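Traltaron Household Chores Study
Progress report to the Varkau Fund, second period
Prepared by Jeptoo Odera, Mar 22, 2019

1. What we promised

In our plan we asked a simple question: can a machine do the small chores of a home or a shop floor without a person standing beside it? For this period we promised results on tidying, that means picking up small things and putting them where they belong. Folding of towels was moved to July, as agreed with Mr. Baptiste.

2. Tidying and sorting

We began with small plastic blocks on a wooden board, before we go to real cups and toys. The shapes include stars, cylinders, a heart and a cube, in a few bright colors. In total we made 115 trials. The arm put the block in the correct place in most of them when the blocks stood apart. When they stood close together, the result was much weaker. In 25 trials the arm also moved a neighbor block, and we counted these as failed. The yellow and red blocks near the middle of the board stand in such a tight group.
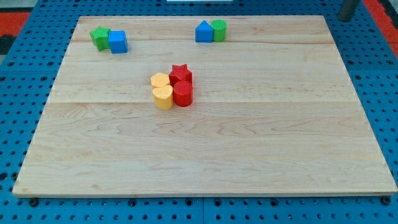
3. Shop-floor test in Drallilcombe

Faith Kaijage visited the shop for four days and watched how the staff fill the shelves. Her notes show that goods are very often pushed against each other, so the weakness from section 2 will matter there also. The owner is still interested, but he asks for a slower start than we planned.

4. Money and time

Spending is within the budget. The new gripper pads came eight days late from the supplier, and Ivar Wikström used this time to repair the Were software. We ask the Fund to let us move the unused travel money to spare parts.

5. Next steps

Repeat the close-group trials with the new pads.
Replace the blocks with cups and spoons.
Send the towel plan to Mwajuma Nzioka for comments.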